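Ticket 427 – Gripper fails to release item, arm stops on hold-force fault
Opened: 31/08/2025
Cell: Skukska pick cell
Equipment: Gremley two-finger soft gripper, Hegyi cell controller
Priority: High (safety review requested)
Status: Monitoring

Reported fault

The gripper closes on an orange item, lifts, moves to the place position and does not open. The controller sends the open command and reads it back as accepted. The fingers stay closed until the hold timer runs out at 2,000 ms, then the arm goes to a protective stop with the item still in the grip. The operator has to enter the cell to clear it. Other items in the same set release normally.

Logged 16 times on the last shift before the cell was taken out of production. Restarting the controller clears the fault code but has no effect on how often it comes back.

A hold at grip force was set up on the bench program to watch the contact between rubber and label, with the arm at reduced speed and the enabling switch held throughout.
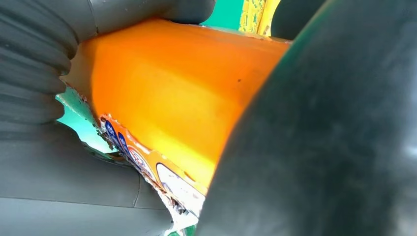

Grip force was at the item's set value of 800 in controller units. That number goes back to April, when the recipe was copied over from a heavier item. The first thought was that the force was simply too high and the rubber was grabbing the wrapping. Dropping it by a quarter made the fault less frequent but did not get rid of it, and two items slipped during the lift. Force put back to the original value so the remaining tests could be compared.

Checks done

1. Open command at the controller output. Present every time, including on faulted cycles. Not a program fault.

2. Position feedback from the finger drive. On a good release, feedback starts to change straight after the command. On a faulted release it sits flat for the full hold time. The drive is being told to move and is not moving.

3. Drive current. Rises to the limit on faulted cycles and stays there, so the drive is trying. Points to something mechanical, or to the limit being set too low for the opening stroke.

4. Empty stroke test. Gripper opened and closed repeatedly with no item and the wrist turned to several angles. No fault logged at any angle. Cable strain at the wrist was on the list as a possible cause and this mostly rules it out.

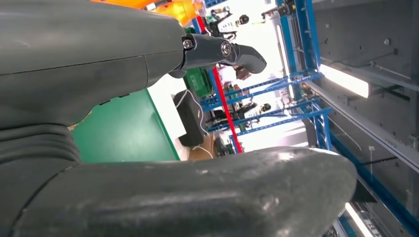
5. Finger joint fasteners. Checked for tightness against the Gremley service sheet with power isolated and locked out. All within range. No play felt at the joints by hand.

6. Parameter compare. The running set on the Hegyi controller was compared line by line with the saved set. One difference: the current limit for opening was lower in the running set. The change log has no entry for it. The most likely source is the last restore, which loads the default motion group before the saved one and can leave single values behind if it is interrupted.

7. Item condition. Items with torn wrapping seem to fault more than clean ones, but the sample was small and damage had not been recorded on the earlier stops. Loose paper near the ribbed part of the finger could add drag on opening. Treated as a contributing factor, not the cause. 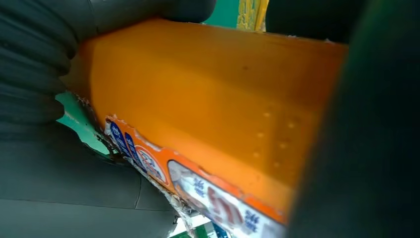 Test item in grip, torn wrapping at left end of label strip.

Cause

Opening current limit too low in the running set. At full grip force the drive could not always overcome the load on the fingers. With lighter recipes the margin was enough to hide it.

Safety note

The protective stop worked as intended on every logged fault. The concern is the clearing procedure. Operators were reaching for the held item with the drive still energised and an open command still waiting. If the fingers let go late, the item drops and the fingers travel with a hand close by. Until further notice, isolate and lock out before touching a held item. Do not use the manual jog to free it – the queued command is not cancelled by jog mode in this controller version.

Actions

Opening current limit restored to the saved value. Done.
Full parameter compare added after every restore. Done.
Controller program changed to cancel any waiting open command on protective stop. Tested on the bench, to be loaded to the cell at the next planned outage.
Items with torn wrapping to be sent to the reject lane by hand. In place.
Sastitley support asked to confirm the restore behaviour. Waiting on reply.

Ticket stays open until the program change is loaded and the Sastitley reply is attached.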